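**Where does your homework go when you press save?**

Quick one this week, kids. You type a story about a dragon called Fang. You press save. Off goes the computer. Next day – dragon still there. How?

Two kinds of memory, that's how.

First kind is the quick kind, called RAM. Like the top of your desk. Everything you're using right now is spread out on it, easy to grab. But switch the power off and whoosh, all cleared away. Gone.

Second kind is storage. More like a cupboard. Slower to open, but things stay put, even with the plug out. Pressing save means "put this in the cupboard please". 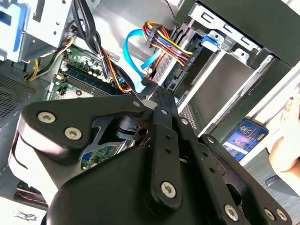

Nighat Bangash asks why we can't just have one giant desk and no cupboard at all. Good question! Desk memory costs more for the same amount of room, and it forgets when the power goes. So most computers have a bit of desk and a lot of cupboard.

Now the cupboard itself. One sort is called a hard drive. Inside are flat round discs, very shiny, that spin super fast. A tiny arm swings over the top, nearly touching but not quite. It can make teeny spots on the disc magnetic, pointing one way or the other. One way means 1. Other way means 0.

That's it. Just ones and zeros. Your dragon is a very long row of them.

Letter A, for instance, is usually 01000001. Eight spots for one letter! So a story with 2000 letters and spaces needs 16,000 spots. Sounds loads. A hard drive hardly notices.

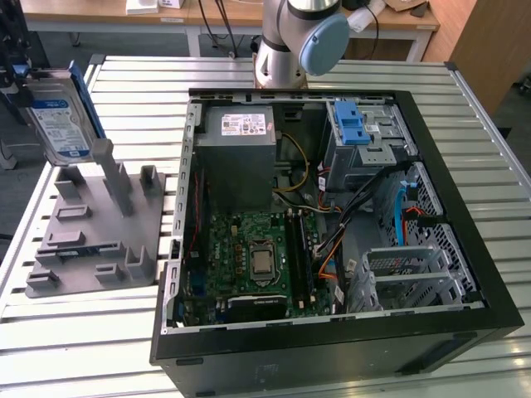 Newer computers often have a different sort, called an SSD. No discs, no arm, nothing spinning. It traps tiny bits of electricity in little cells insted. Quicker, quieter, and doesn't mind a bump so much.

Do cupboards last for ever? Nope. They wear out. So keep a copy of anything you love somewhere else as well – a memory stick, or ask a grown-up about saving it online.

**Try it**

Write your name in secret code. Black bead for 1, white bead for 0, eight beads a letter. B is 01000010. C is 01000011. Can you see whats changing? Work out D before you peek at a chart.

Got a name with 3 letters? Lucky you. Olanrewaju Sani, better get 100 beads, you'll need most of them just for your first name.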